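Prendergast Household Water Use Records
Data card, third release
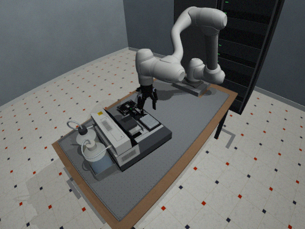 Summary

The Prendergast Household Water Use Records are a collection of monthly water meter readings from homes in the Prendergast supply district, together with a short questionnaire completed by each household on joining. The records are intended for people who study how water is used in the home, for utilities that plan supply, and for teachers who need a set of real figures of moderate size.

The collection is maintained by the Brarach Institute. Questions on content should be sent to Mereana Ruddock, data steward. Questions on access should be sent to Brijesh Katiyar, who handles all license requests.

Contents

The release holds 1699 household records. Each record covers 21 consecutive months of readings. The files are as follows.

households.csv - one row per household, with the answers to the joining questionnaire
readings.csv - one row per household per month, with the meter reading and the volume used
districts.csv - one row per supply zone, with the source of supply and the pressure class
codes.txt - the meaning of every code used in the other files
changes.txt - the list of corrections made after the second release

All files are plain text in UTF-8. Fields are separated by commas, and text fields that contain a comma are placed in double quotation marks. Decimal points are used throughout. An empty field means that no value was supplied. A zero is a true reading of zero.

Main fields

household_id: a random number assigned at joining. It has no connection with the customer account number.
zone: the supply zone, coded as one letter. There are three zones.
residents: the number of people living at the address at the time of joining.
dwelling: house, attached house, or apartment.
garden: yes or no, as stated by the household.
month_index: the month of the reading, counted from the first month of the collection period.
reading: the value shown on the meter, in cubic meters.
volume: the difference between the present reading and the one before it.
flag: a one-letter quality code, explained below.

How the records were collected

Households were invited by letter with their regular water bill. Participation was voluntary, and no payment was made. Those who agreed signed a consent form and completed the questionnaire on paper or by telephone. Readings were then taken from the utility's ordinary billing round, so that no additional visits to the home were needed.

The first readings were taken in November. Zone C entered the collection at the same time as the other zones, although its questionnaires were processed later by a separate office. Jarrah Mudgway supervised data entry for that zone and prepared the codes file.

Paper forms were typed twice by different staff members and the two versions compared. Where they differed, the original form was checked. Where the original could not be read, the field was left empty.

Quality codes

A - the reading was taken by a meter reader
C - the reading was supplied by the customer
E - the reading was estimated by the billing office
R - the meter was replaced during the month

Users should take care with code E. An estimated reading is usually followed by a correction in the next month, which can produce a very low or even negative volume. These values have been kept as they stand in the billing system. For most work on monthly patterns, the maintainers recommend leaving out both the estimated month and the month after it.

For code R, the volume has been worked out from the closing reading of the old meter and the opening reading of the new one. The reading field shows the new meter only.

Known limitations

Households that chose to take part are not a random sample of the district. Apartments are underrepresented, as many apartment buildings have a single shared meter and could not be included. Results should not be presented as figures for the district as a whole without suitable weighting.

The number of residents was recorded once and was not updated. Births, departures, and long absences are therefore not reflected - a point that matters most for any calculation of use per person.

The garden question was understood in different ways. Some households with a paved yard answered yes, and others with a small lawn answered no.

Monthly readings cannot show daily or hourly use. The records are unsuitable for the study of leaks, except where a leak continued over several months.

Privacy

Names, street addresses, and account numbers were removed before the files were passed to the Institute. Any combination of zone, dwelling, and residents shared by fewer than three households has been merged into a wider group. Users may not attempt to identify a household or combine these files with customer lists.

A household may withdraw at any time by writing to the utility. Withdrawn records are removed at the next release, and users are asked to work from the current version.

Access and license

A teaching extract of 200 households may be used freely for classroom purposes. The full files are supplied on request for research and planning, subject to a signed agreement. Commercial resale is not permitted.

Requests should state the purpose of the work, the names of those who will handle the files, and the date by which the files will be deleted.

Citation

Ruddock, M., Mudgway, J., and Katiyar, B. Prendergast Household Water Use Records, third release. Brarach Institute.

Changes in this release

Duplicate rows in readings.csv for Zone B have been removed.
The pressure class in districts.csv now uses the codes given in codes.txt.
Two spellings of "attached house" have been made one.
The contact for access requests has changed from Keegan Ngata to Brijesh Katiyar.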